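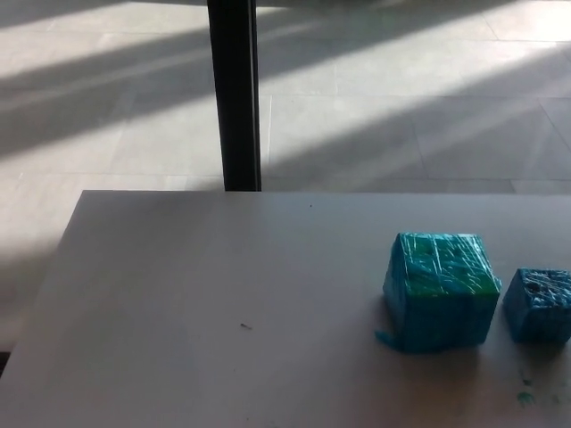 The two wrapped blocks on the test table, big one on the left.

I've been meaning to write up the shiny block runs since last July, and now that Ngọc Từ has finished going through the logs I can give some numbers.

The question was a small one. Our depth camera does fine on matte objects and badly on anything covered in clear film. The wrinkles throw back small highlights, the depth map fills up with holes, and the grasp planner picks a point on whatever surface is left. Most people deal with this by buying a better sensor or by spraying the object. We wanted to know how far you get by just looking twice.

The method goes like this. The arm takes one depth image from its home pose, tilts the wrist camera 15 degrees, and takes another. Highlights move when the camera moves, and the real surface doesn't. Any pixel where the two views disagree gets thrown out, and we fit a box to what remains. There is no learning in it. Edgars Jaunzems wrote the first version in an afternoon and we have changed very little of his code.

We did 331 grasp attempts at the Pultthorpe lab, split between the single view and the double view. With the single view, 26 percent of the attempts missed or slipped. With the double view it was 15 percent. The extra look adds 2 seconds per pick, which is fine for us and probably too slow for a packing line.

Some things that don't show up in those numbers:

The smaller block was harder than the larger one. Its top is rougher, with more creases in the film, and the box fit often came out too short.

Loose flaps are a problem we haven't solved. The larger block has one at a bottom corner, and the fit sometimes stretches the box out to include it. Waqas Marwat wants to clip the points closest to the table before fitting. I think that will hurt us on flat objects, but we'll try it.

Sun on the floor behind the table didn't matter. I expected it to, and we had blinds on order. The region crop already removes everything past the table edge.

Next we're moving the same code to the Kairys arm, which has a worse camera. Zanele Gumede has the mount printed. I'll post the logs once I've cleaned up the file names.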